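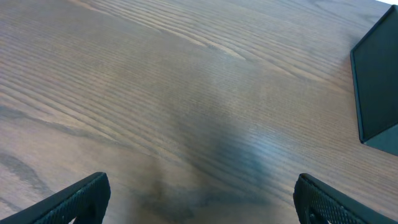 Glare, and other colleagues

The perception stack had a busy October. Its main discovery was that polished wood is shiny, a finding we had hoped to get for less money.

For the uninitiated, Allis is our packing planner and Olteck is the thing that tells Allis where everything is. Olteck used to treat any bright patch on the table as a surface with opinions. Depth would go soft there, the planner would politely route around a hill that didn't exist, and the arm would take the scenic way to the box. Dénes Nyitrai has now rewritten the filter so that the wrist view gets a vote only when the head view agrees within a few millimetres. He replayed all 1,068 logged approaches against it over a long weekend and came back with 60 phantom hills, down from about 200. The remaining 60 are being given names.

The other change is to grasp ranking. Allis no longer favours whichever item is nearest the gripper, a habit that left it forever nudging the neighbours. It now scores cartons and soft wrappers separately, and cartons generally go first, seeing as they have the decency to keep their shape. Placement in the box is still a greedy search capped at 2,000 candidates, after which it shrugs and takes the best so far.

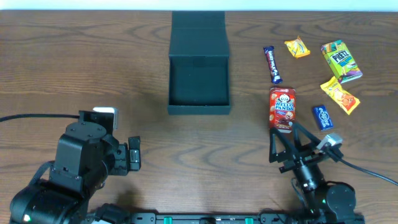 Noémi Pap would like it recorded that the cap is a bug with good manners, and that a planner which stops looking at an arbitrary number should at least log that it gave up. She has a point, and as of the next build she also has the ticket. The new log line will read "search truncated", her first draft having been judged unsuitable for customers.

Merge requests against the old filter close at 4 p.m. on release day.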